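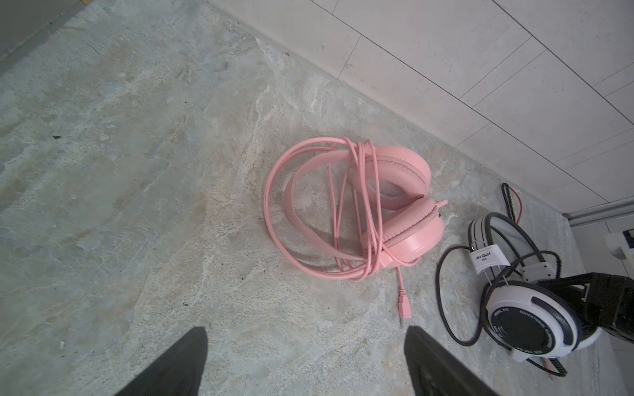 Fuad Lencho wrote in after the last round to ask whether we could please put the smoke alarms first this time, as he'd got to the bottom of the old list at ten at night and then had to get the ladder out again. Fair call, Fuad! Alarms first from now on.

HOME SAFETY WALK-THROUGH, APRIL
Endale Street Housing Co-op
Unit checked: 37 (Eldana and family)
Checked by: Ayantu Mamo
Date: 4/2/19

Mark each line OK, FIX or N/A. Write comments in as you go, and write plenty. I love reading these and the comments are where all the good stuff is.

1. SMOKE ALARMS
Alarm in hallway, test button pressed – OK
Alarm in each bedroom, test button pressed – FIX
Alarm date under ten years old – OK
Comment: Back bedroom alarm gave one feeble chirp. New battery in and it nearly took my ears off, so that's a lovely result. Eldana Kassa had a spare nine-volt in the kitchen drawer, labelled with the month she bought it. I'm stealing that idea for my own place.

2. WAYS OUT
Front door opens from inside without a key – OK
Back door opens from inside without a key – FIX
Hallway clear at night – OK
Everyone knows the meeting spot – OK
Comment: Back door has a deadlock and the key lives on a hook in the laundry. Please move it within reach of the door but away from the glass. The kids told me the meeting spot (the big gum near the letterboxes) before I'd finished asking.

3. FLOORS, CORDS AND TRIPS
Cords kept off walking paths – FIX
Mats lie flat or have grip underneath – OK
Outdoor steps have a visible edge – OK
Hard floors dried after mopping – OK
Comment: The lamp cord in the lounge crosses the way to the kitchen. There's a second power point behind the couch, so swap it over. Same goes for chargers and anything else with a lead – hang it up or put it on a shelf once you've finished. Great work on the steps, the white paint has lasted all summer.

4. POWER
Safety switch tested at the board – OK
No double adaptors on top of power boards – OK
No damaged leads – FIX
Heaters plugged straight into the wall – N/A
Comment: Toaster lead is split near the plug. I've put tape around the plug as a reminder not to use it. No heaters out yet, but it's coming up to that time of year, so have a look at the leads before the first cold night. Board is clearly labelled, apart from one switch marked "Tendora" which none of us could explain. Magdalini thinks it was the old name of the granny flat. Will ask.

5. KITCHEN
Fire blanket on wall, not above stove – OK
Extinguisher gauge in the green – OK
Rangehood filter clean – FIX
Tea towels kept clear of burners – OK
Comment: Filter is greasy, a soak in hot water and dish soap will do it. Blanket is in a terrific spot right beside the door. The gauge was easy to read and the pin is in.

6. BATHROOM AND LAUNDRY
Hot water not scalding at basin – OK
Grip mat in shower – OK
Dryer lint filter emptied – OK
Cleaning products up high – FIX
Comment: Bleach is under the trough. There's a whole empty shelf above it! The lint filter was spotless and I said so at some length.

7. OUTSIDE
Gutters clear – FIX
Gas bottle upright and turned off – OK
Side gate closes by itself – OK
House number readable from the street – OK
Comment: Gutters on the Drastow Lane side are full of leaves. Bereket Gebretsadik has the long ladder until the end of the month. Two people for that job please, one holding.

FOLLOW-UP
Deadlock key, toaster and bleach: today if you can.
Lamp cord: this week.
Filter and gutters: before the end of April.

NOTES FROM LAST ROUND'S COMMENTS
Magdalini Konstantinidis asked if renters of the sheds need to fill in the whole form. No, just parts 2, 4 and 7.
Bereket would like a line for pool fences. We have 2 pools, so yes, it'll go into part 7 next time.
Blank forms are in the tray at Akura Hall. Please take one per household and return it to the same tray, unit number at the top.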